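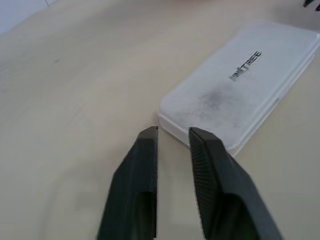

Werkstatt-Tipps Folge 6: Flache Kästen greifen lassen

Stand: 2. April 2022

Flache Gegenstände auf einem glatten Tisch sind für einen Zweifingergreifer richtig fiese Kandidaten, und gerade deshalb machen sie so viel Spaß! Ein Becher steht da und lässt sich umfassen. Ein flacher Kasten mit runden Ecken liegt satt auf, bietet nur einen schmalen Rand und dreht sich weg, sobald ein Finger früher ankommt als der andere. Im Winter haben wir uns in der Werkstatt Trernance genau daran festgebissen. Herausgekommen ist eine Versuchsreihe mit dem Namen Mimgate, und weil seitdem viele nach den praktischen Kniffen gefragt haben, stehen sie jetzt gesammelt auf dieser Seite.

Kurz zum Verfahren, damit die Tipps verständlich sind: Wir führen den Greifer zuerst von Hand durch die Bewegung und zeichnen Gelenkwinkel und Bilder der Handgelenkkamera auf. Aus diesen Vorführungen lernt ein Modell, das den Griff danach selbst versucht. 1.981 Vorführungen haben wir aufgenommen, 1.224 davon sind nach dem Aussortieren ins Training gegangen. Der Rest war nicht kaputt, aber uneinheitlich, und mit dem kleineren, sauberen Satz hat das Modell auf unserem Tisch deutlich ruhiger gegriffen als mit dem vollen. Das hat uns selbst überrascht.

Der Tisch

Eine matte, helle Platte ist Gold wert. Auf der glänzenden Arbeitsplatte, mit der wir im Dezember angefangen haben, sah die Kamera bei jeder Drehung des Handgelenks eine andere Spiegelung, und das Modell hat sich prompt an den Lichtflecken orientiert. Wer keine matte Platte hat, legt eine Schreibtischunterlage auf und klebt sie an den Ecken von unten fest. Sie darf keine Wellen werfen!

Schwierig wird es mit weißen Gegenständen auf heller Fläche. Der Kontrast ist gering, die Kante verschwimmt, und der Schatten am Rand ist oft deutlicher zu sehen als der Rand selbst. Wir haben solche Fälle absichtlich dringelassen, weil sie im Alltag dauernd vorkommen. Fangt aber mit etwas Dunklerem an, bis die Aufnahme überhaupt läuft.

Die Platte vor jeder Sitzung mit einem leicht feuchten Mikrofasertuch abwischen und trocken nachreiben. Kein Möbelspray, keine Politur. Die Gleitfähigkeit ändert sich davon so stark, dass Vorführungen von gestern und heute nicht mehr zusammenpassen.

Das Licht

Eine Lampe, immer dieselbe, immer an derselben Stelle. So haben wir begonnen, und für die erste Woche ist das auch gut so. Danach lohnt es sich, das Licht bewusst zu verändern: mal von links, mal von oben, mal nur Tageslicht. Schreibt die Lichtlage zu jeder Aufnahme dazu, ein Buchstabe genügt. Wir hatten anfangs alles nur im Kopf und mussten später Bild für Bild nachsehen - das war ein langer Abend.

Eine Schreibtischlampe mit schwenkbarem Arm bekommt bei uns Striche mit Bleistift auf dem Gelenk. Klingt kleinlich, spart aber enorm viel Sucherei, wenn man eine Einstellung nach ein paar Tagen wieder treffen will.

Die Finger

Geriffelte Greifflächen setzen sich mit der Zeit zu, mit Staub, Hautfett und feinem Abrieb. Eine weiche, trockene Zahnbürste holt das aus den Rillen heraus. Immer längs der Rillen bürsten, quer schiebt man den Dreck nur zusammen. Bei hartnäckigen Resten einen Tropfen Spülmittel auf die Bürste, mit klarem Wasser nachwischen, trocknen lassen. Vorher natürlich ausschalten und den Stecker ziehen.

Prüft auch, ob beide Spitzen auf gleicher Höhe stehen. Dafür reicht ein Blatt Papier: Greifer langsam absenken, bis eine Spitze das Blatt gerade festhält, dann am anderen Finger ziehen. Rutscht es dort frei durch, steht der Greifer schief. Ein schief stehender Greifer schiebt einen flachen Kasten zuverlässig aus der Bahn, und das Modell lernt diese Schieberei brav mit.

Dunkle Finger vor heller Fläche sind für die Kamera übrigens prima. Die Spitzen bleiben in jedem Bild gut erkennbar, und das Modell bekommt den Abstand zum Gegenstand quasi geschenkt. Falls ihr helle Finger druckt, probiert einmal einen Satz in Schwarz oder Anthrazit!

Den Kasten hinlegen

Bitte schräg! Wer den Kasten immer parallel zur Tischkante ablegt, trainiert genau diese Lage und sonst keine. Unser bester Trick war ein alter Küchenwecker mit drehbarer Scheibe: Scheibe anstupsen, schauen, wohin der Strich zeigt, Kasten so hinlegen. Damit kommen Winkel zustande, auf die man von allein nie kommt. Menschen legen Dinge erschreckend ordentlich hin.

Ebenso wichtig ist der Platz auf dem Tisch. Wir haben die Fläche gedanklich in sechs Felder geteilt und jedes Feld gleich oft benutzt. Am Rand wird es spannend, denn dort ist der Kasten aus Sicht des Handgelenks oft nur zur Hälfte zu sehen. Diese angeschnittenen Ansichten gehören unbedingt in den Datensatz. Ohne sie hat der Greifer bei uns ratlos in der Luft gestanden.

Flecken und Fingerabdrücke auf dem Deckel dürfen bleiben, solange ihr nicht mitten in der Reihe putzt. Matter, milchiger Kunststoff nimmt jede Berührung an. Ich habe einmal zwischendurch alles blitzblank gewischt und mich danach über die schlechteren Ergebnisse gewundert. Das Modell hatte sich offenbar an einem Fleck festgehalten. Seitdem gilt bei uns: entweder vor der Reihe reinigen oder gar nicht, und für den Abschlusstest einen zweiten Kasten nehmen, den das Modell noch nie gesehen hat. Dasselbe gilt für Aufdrucke. Ein Schriftzug verrät die Lage des Deckels, und wenn er beim nächsten Kasten fehlt, fehlt auch die Hilfe. Ein paar Runden mit umgedrehtem Kasten helfen dagegen sehr.

Der Anflug

Von oben gerade herunter klappt bei hohen Gegenständen. Beim flachen Kasten haben wir schließlich die schmale Seite oder eine Ecke angesteuert, kurz davor angehalten und erst dann die letzten Zentimeter gemacht. Dieser kleine Halt war der größte Gewinn der ganzen Reihe! In den Aufnahmen ohne Halt verschmiert das Kamerabild genau in dem Augenblick, in dem es gebraucht wird.

- Finger weit genug öffnen, bevor der Arm absinkt.
- Vor dem Kasten anhalten und einmal ruhig durchatmen. Das ist ungefähr die richtige Dauer.
- Auf Höhe des Rands gehen und langsam schließen.
- Nach dem Anheben kurz stehen bleiben, damit ein Wegrutschen noch mit auf die Aufnahme kommt.

Wer zu zweit arbeitet, sollte den Anflug vorher absprechen. Wir hatten zwei Handschriften im Datensatz, eine zügig und eine vorsichtig, und das Modell hat daraus ein merkwürdiges Zögern gemacht. Beim Aussortieren ist vor allem die zügige Sorte herausgeflogen. (Meine. Schade drum.)

Aussortieren ohne Tränen

Legt die Regeln fest, bevor ihr die erste Aufnahme anschaut. Bei uns flog raus, was keinen Halt vor dem Kasten hatte, was beim Absenken nachkorrigiert wurde und was auf den Bildern zu dunkel war. Fehlgriffe mit anschließendem sauberem zweiten Versuch durften bleiben, und das würde ich wieder so machen. Aus ihnen lernt das Modell, dass man es noch einmal probieren kann.

Nichts löschen, nur verschieben. Ein Ordner mit dem Namen "Seite" neben dem Hauptordner, fertig. Zweimal haben wir etwas zurückgeholt und waren heilfroh.

Macht nach über 20 Durchsichten eine Pause. Danach winkt man alles durch, man merkt es nur nicht.

Was sich übertragen lässt und was offen ist

In der Werkstatt Gorkville wurde das Verfahren mit einer Brotdose nachgebaut, mit anderem Arm und anderer Kamera. Halt vor dem Griff und strenges Aussortieren haben auch dort geholfen. Beim Licht sah es anders aus, dort war ein fester Aufbau am Fenster besser als das ständige Wechseln. Warum, wissen wir noch nicht. Vielleicht liegt es am Deckel, vielleicht an der Kamera.

Offen ist auch, wie wenig Vorführungen am Ende reichen. Unser Satz ist für eine Hobbywerkstatt schon ziemlich groß, und ich habe den Verdacht, dass ein gut gemischter kleinerer fast genauso weit kommt. Das probieren wir als Nächstes aus, diesmal auf der Howells-Bank hinten am Fenster, die eine etwas rauere Platte hat. Die Protokollbögen zum Ausdrucken liegen wie immer im Downloadbereich, die neue Spalte für die Lichtlage ist schon drin.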